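Craft and Play Swap Board > Sewing and Soft Toys
Topic: Washing felt and plush play food

yanti_m
I have a bin of secondhand play food to clean before my niece visits. Most of it is felt or some fuzzy fabric, with embroidered patches. The tags are gone. Can this go in the machine or do I have to do it by hand?

Erholm50
Machine, cold, gentle, in a zip bag. I have done 11 loads this way and lost one carrot. Air dry, never the dryer.

fikri.lau
I disagree about the machine. Wool felt shrinks and the stuffing clumps. Use a bowl of cool water, a little dish soap, press and rinse. Roll it in a towel after. It takes 8 minutes a piece.

Erholm50
Most store-bought play food is polyester. It won't shrink.

fikri.lau
She said the tags are gone, so she doesn't know what it is.

puspita706
Test the red pieces first. Red thread and red fabric bleed onto white patches more than any other color. Press a damp white cloth on the back for a minute. If the cloth comes up pink, spot clean only.

azlan_s
Agree with puspita on reds. Ketchup is the one I would worry about — white label sewn straight onto red. Plastic pieces are easy, warm soapy water and done. 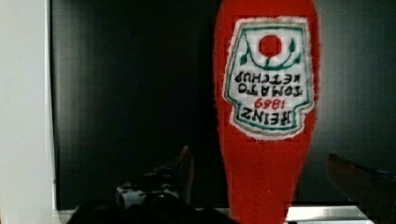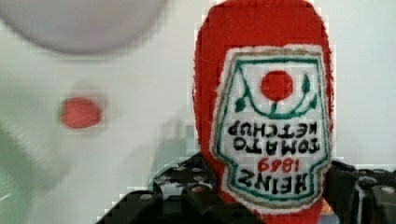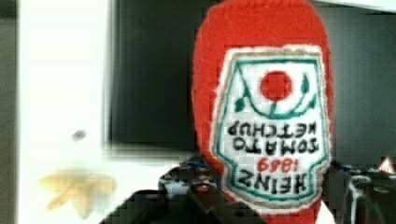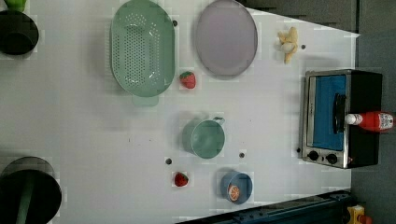

For drying I stand the long pieces in a dish rack and turn them every few hours. A fan helps. If the middle still feels cool when you squeeze it, give it another night, or you will get a musty smell that is hard to get out.

yanti_m
Thanks. I did the cloth test on the reds and two came up pink, so those get spot cleaned. Does vinegar set the dye?

puspita706
No. People repeat that one a lot, but it does nothing for polyester or cotton that is already dyed. Skip it.

Erholm50
I still use vinegar for smells. Half a cup in the rinse.

fikri.lau
For smells, fine. Just don't soak the embroidery, the backing can curl.

yanti_m
OK, by hand for the felt, machine for the two knit ones. Starting tonight.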